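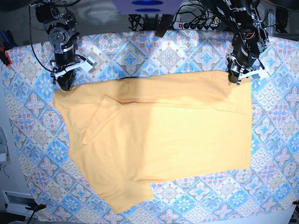

House Rules for Two Arms and a T-Shirt

The first rule at Brellico fits on one line: nobody reaches over the table while the motors have power. Mirela Bittencourt wrote it in August, along with the ten that follow it, and the list of 11 is taped up by the door.

Folding laundry looks harmless. The shirt is soft, the arms are small, and people lean in to fix a sleeve without thinking. Bittencourt wants the power switch within reach of whoever is running the session, and she wants that person to do nothing else.

Rule four covers the tablecloth. It gets clamped to the table before the arms are turned on, and the clamps are checked again after every 100 folds. A cloth that slides makes two attempts impossible to compare.

Rule five is about grip. The fingers should take a small fold of fabric and lift it clear before pulling sideways.
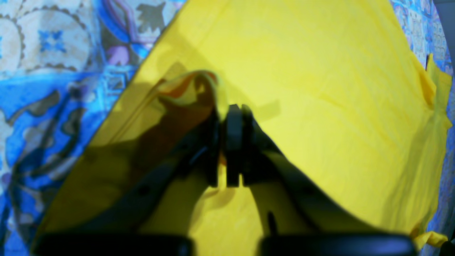
A fold of yellow cloth held between the fingers, from the wrist camera.

Failed attempts stay in the log. Anselmo Pimentel, who keeps it, has 1664 entries so far, and the bad ones are marked with a short note: missed corner, double layer, dropped. He used to let operators delete a run that went wrong in the first few seconds. Rule seven put an end to that.

Starting positions are the part people argue over. Some operators lay the cloth out neatly every time. The rules ask for a mix — flat, half folded, and dropped in a heap.

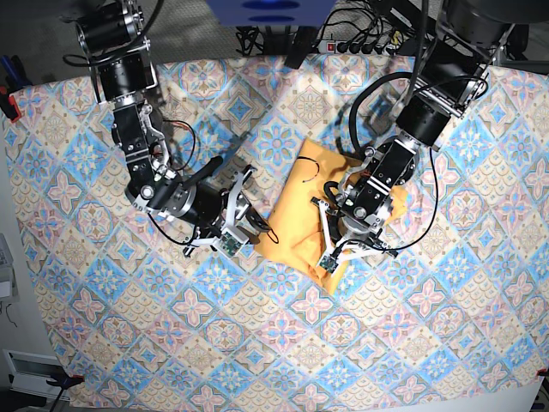
A heap takes longer, and operators who are paid by the run don't like it. Bittencourt changed the pay to an hourly rate and the complaints stopped.

Cables are still a weak spot. Rule nine says to check for slack at each joint before a session, but it gives no measurement. Pimentel wants a number in there. The next version of the list will go to Luminița Cozma at Cetwood, whose group plans to use it for towels.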